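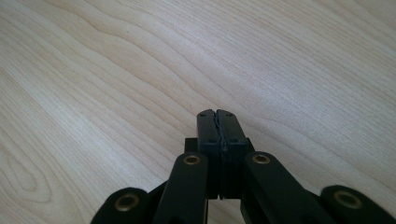

Photo: Sebastião Sampaio

Prado Tabletop Panel
Darkelden Furniture Parts
Item 208

The Prado is a ready-to-mount tabletop for home desks, dining tables and workbenches that see light use. It comes sanded and finished on the top face and all four edges. The underside is sealed but not polished. Legs and frames are sold separately.

Every top has its own grain. We do not match panels for pattern or shade unless you ask at the time of order, and matched pairs take longer to ship. Pale tops darken a little in the first months, more so near a window. If you keep a lamp or a tray in one spot, move it now and then during that time or you may see a lighter patch underneath.

Specifications
Shape: rectangle, eased edges
Depth: 700 mm
Thickness: 30 mm
Lengths: see the drop-down menu
Finish: clear, low sheen
Weight limit: up to 200 lb, spread evenly, on a four-leg frame
Mounting holes: none drilled

What is in the box
One tabletop, a sheet of felt pads, a small bottle of touch-up finish and a printed care card. Mounting screws come with the legs or frame you choose.

Fitting the top
Lay the panel face down on a blanket or a clean rug. Set the frame in place and measure the overhang on each side before you mark any holes. Drill pilot holes and put tape on the bit to mark the depth. Drive the screws by hand for the last few turns. If your frame has slotted holes, put the screws in the middle of the slots so the top can move a little as the seasons change.

The Prado fits all Rastemon frames, fixed and folding. It also fits the Dralina trestles, old and new style. For the old style you will need the adapter plates, which are on the spare parts page. Other makers' frames will often work too, but check that their screws are shorter than the panel is thick.

Care
Wipe with a damp cloth and dry with a second one. Dish soap is fine in small amounts. Do not use scouring powder, ammonia, or furniture polish with silicone in it. Use a mat under hot dishes and a saucer under plant pots. Light scratches can be blended with the touch-up finish: shake the bottle, put a little on a cotton rag, rub along the grain and leave it overnight.

Deeper marks need sanding. Write to us first and we will tell you which grit to use and send more finish if you need it.

Shipping and returns
Tops ship flat in a double-walled carton with corner guards. The longer sizes go by freight and the driver will call ahead. Please open the carton and look over both faces before you sign. Unused tops can be returned in the original carton. Tops that have been drilled or cut to size cannot be returned.

Cut to size
We can shorten any stock length. The cut edge is sanded and finished to match the others. Enter the length you want in the order notes and wait for our confirmation before you pay. We do not cut curves or sink openings. A cable hole can be added in either back corner.

Related items
Rastemon fixed frame
Rastemon folding frame
Dralina trestle, pair
Touch-up finish, large bottle

Page updated July 14, 2020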